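Week 3: household waste audits

Okay, so last week I rabbited on about kerbside recycling, and now it's your turn to look at your own rubbish! Pick one bedroom and write down everything that gets chucked over 2 days (yes, lolly wrappers too).

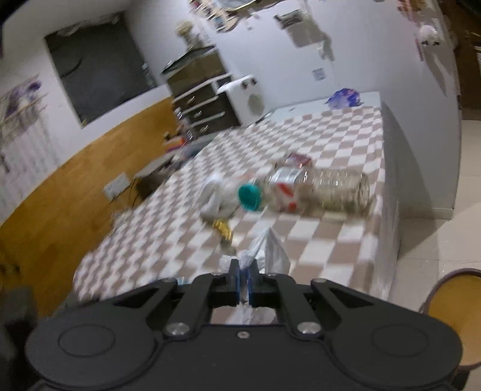
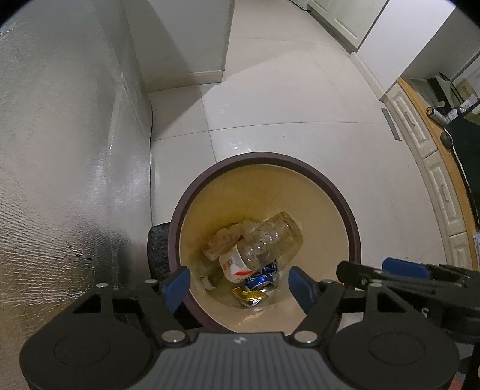
Fig. 2. Soft and rigid plastics, bedroom (first picture) and bin (second).

Weigh soft plastics separately, please. My own lot came to 287 grams and I was mortified. Use the Dilteck sheet for your tallies, and bring it to the Ikbridge tute by 11/4/22.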